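Burketti Opens Registration for Its "One Bin at a Time" Home Tidying Program

Nazma Patwary's fall program begins with the wastebasket and works its way to the front door

MARIKAR, 2025-09-11 - Burketti, the household organizing firm, is very happy to announce that registration is open for One Bin at a Time, a home program for people who would like their hallways, entryways and everyday corners to feel a little calmer without having to turn the whole house upside down to get there. The program runs through December and is open to households all over the Marikar area, whether you live in a big house with a mudroom or in a small apartment where the front door practically opens into the kitchen.

It may seem a funny thing to build a whole program around a wastebasket, and we have had plenty of gentle teasing from friends and family since we first started talking about it. But anyone who has spent time helping people tidy up knows how much of the mess in a home is simply small trash that hasn't found its way to a bin yet. The snack bag that gets folded up and tucked behind a lamp, the tissue left on the arm of the couch, the little scrap of packaging that rides around in a coat pocket for a week and then gets set down on the shoe rack - these things add up, and they make a room look much messier than it really is.

"I used to arrive at people's homes with labels and boxes and a long plan, and I'd be so eager to get to the closets," said Nazma Patwary, who founded the program at Burketti and leads its home visits. "Then I'd look for somewhere to throw away a wrapper, and I'd have to walk through three rooms to find it. After that happened enough times I started asking about the wastebasket first, and the visits went so much better. People laughed, they relaxed, and by the time we got to the closet we'd already had a nice little success together."

One Bin at a Time is made up of two home visits and a set of short weekly tasks, none of which should take longer than 15 minutes. The first visit is mostly a walk and a conversation. A Burketti organizer will go through the home with you, starting at the front door, and talk about where things get dropped when people come in, where snacks get eaten, where the mail gets opened and where the bags from the store end up before they are unpacked. At the end of that visit you will choose one spot, usually in a hallway or near an entrance, and that is where the first bin will go.

The choice of bin is left to each household, and we are not at all strict about it. A good many people already own one that will do beautifully once it has been washed out and moved a few feet. For those who are looking for something new, our organizers suggest a wide mouth, smooth walls that can be wiped with a damp cloth, and a color you don't mind looking at every day. Nazma is a great believer in a cheerful color. A bin that is tucked out of sight tends to be forgotten, she says, and a bin that you are rather fond of tends to get used and, just as important, to get emptied!

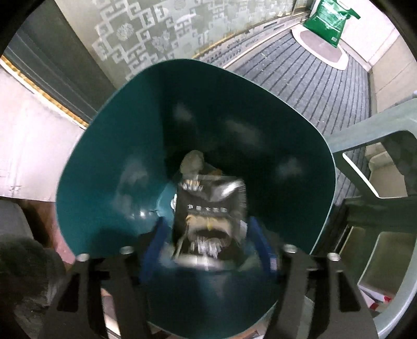 The weekly tasks begin right after the first visit. In week one the only job is to use the bin and empty it before it is full, on whatever evening suits you best. In week two we ask everyone to take up the mats in the hallway or entryway, give them a good shake outside, sweep the floor underneath and lay them down again flat, so that no corner is turned up where a foot could catch it. Week three is for bags. Every household seems to have a gathering of them by the door, some waiting to be returned, some waiting to be reused and some that have simply been there so long that they have become part of the furniture. We ask people to go through them slowly, look inside each one, and decide where it should really live.

After that the tasks move further into the home, to the kitchen counter, the desk, the bathroom shelf and the bedside table, always with the same easy pace and always with a bin close by. Families with children are very welcome, and there is a version of each task written for younger helpers, with simpler words and larger print. One of the loveliest parts of last winter's trial, for us, was hearing from parents whose children had taken charge of a bin of their own and were quite firm with the grown-ups about using it properly.

That trial took place in Uvel, where 20 households were kind enough to let us into their homes and tell us frankly what they thought. Their comments shaped nearly everything about the program as it stands today. The tasks were too long at first, and we cut them down. The original guide had a chapter on sorting recyclables that left several people more confused than they had been before, and it has been replaced by a single page with a blank space for your own local collection rules. A number of people also asked for a second visit near the end - not to be checked up on, they were careful to tell us, but because they had enjoyed the company and wanted to show somebody how the hallway looked. So there is a second visit now, and we look forward to those very much.

"There was one lady in Uvel who told me she had moved her wastebasket four times before it felt right," Nazma Patwary said. "She was a bit embarrassed about it, and I told her that was exactly the sort of thing I wanted to hear. You live in your home, you walk through it all day long, and you're the one who knows where your hand is when it wants to let go of something. I can make suggestions, and I do love making suggestions, but I'd always go with what you find out for yourself."

The printed guide and the weekly task cards have been produced with the help of Nondix, a small print shop that has worked with Burketti for some years now on our calendars and pantry labels. The guide is spiral-bound so that it will lie open on a counter, and the cards have a hole in one corner for anyone who likes to hang them from a hook or a cabinet knob. Both are included in the price of the program.

There are 100 places available this season. The cost is the same for every home regardless of size, and it covers both visits, the guide and the full set of cards. Bins are not included, though your organizer will be glad to talk through what you have and what you might want. Renters are as welcome as homeowners, and nothing in the program calls for drilling, painting or fixing anything to a wall.

To register, please stop by the Burketti office in Marikar or call the main desk and ask for extension 2205. It would help us to know how many people live in your home, whether there are pets who might have opinions about a new bin, and which part of the day is generally best for a visit. If you reach the answering machine, do leave a message with your name and number and one of us will call you back.

About Burketti

Burketti helps households in Marikar, Uvel and the nearby towns to sort, tidy and look after their homes through visits, printed guides and seasonal programs. Its organizers work in homes of every size, from single rooms to family houses, and are happy to return for a follow-up whenever they are asked.

Press contact: Nazma Patwary, Burketti, Marikar, extension 2205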